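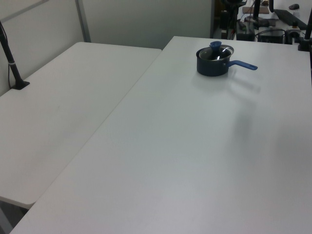
Tips for club catering, as promised at the April social. Most of these came from the regional supper, where we fed 55 out of a hall kitchen with one decent hob. Read them before you put your name down for the next one please. Small pans first. Everybody brings a stockpot and then there's nothing to warm the sauce in. A little saucepan with a glass lid, like the blue one, is worth its space in the box - you can check on the sauce without letting the steam out every two minutes. Long handle turned in over the worktop, never out over the edge. Name on the base in marker. Tape falls off in the wash.

Potatoes
Peel the night before, cold water, fridge. Not the garage. Small waxy ones for salad, floury for rösti or mash. Boil them in their skins if you can bear the peeling after, they hold together much better. For grating, cook a day ahead and leave to go properly cold.

Cheese
Grate it at home. The hall grater is blunt and has been since we joined Hiketau for the joint picnic. Toss the gratings in a spoonful of cornflour, keeps them seperate in the bag. If a fondue splits, squeeze of lemon and a bit more cornflour in cold wine, stir like mad over a low heat. Don't turn it up!! Bread should be yesterday's. Fresh just drops off the fork.

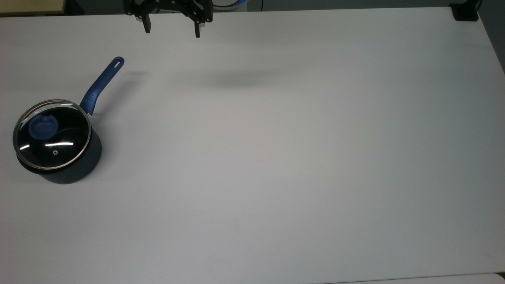

Saucepan with its lid on.

Coffee and tea
The urn takes 7 minutes to get going and then what feels like forever. Switch on before you unload the car. Fill from cold, never top up half way through the queue. Descale with vinegar twice a year, rinse three times or the tea tastes of chips. Ask me how I know.
Milk in jugs, two small ones at each end of the table. One big jug in the middle = a traffic jam.

Tables
Wipe down before covering as well as after. Warm soapy water does for most things, bicarb paste on tea stains, leave it 10 minutes then wipe off. No scouring pads on the white tops, they scratch and then every scratch goes grey. Folding ones - check the legs have locked, push down on the corners. Trivets or a folded tea towel under anything off the hob.

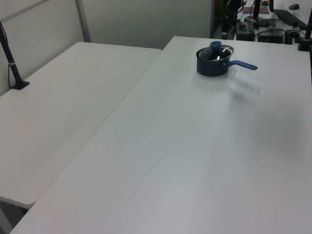 Blue knob, blue handle, two white tables.

Washing up
Glasses first, then cutlery, plates, greasy things last. Change the water more than you think. Burnt milk in a pan: cold water and a spoon of bicarb, bring up gently, let it stand, wooden spoon. Glass lids get greasy round the metal rim, old toothbrush sorts it. Dry lids standing up in the rack.
Tea towels: bring your own, take your own home. Softić's at the Rurnero end of town does bundles of cotton ones if you're short.

Money and leftovers
Keep the reciepts. Supper came to 298 all in and I was still chasing slips a month later. Leftovers go in tubs with a lid and the date, in the fridge within the hour. Anything with rice or cream gets eaten that night or binned.

Key to the Nerard Road kitchen is with me. Doors from 4pm, cooks a bit before.

Azra Leka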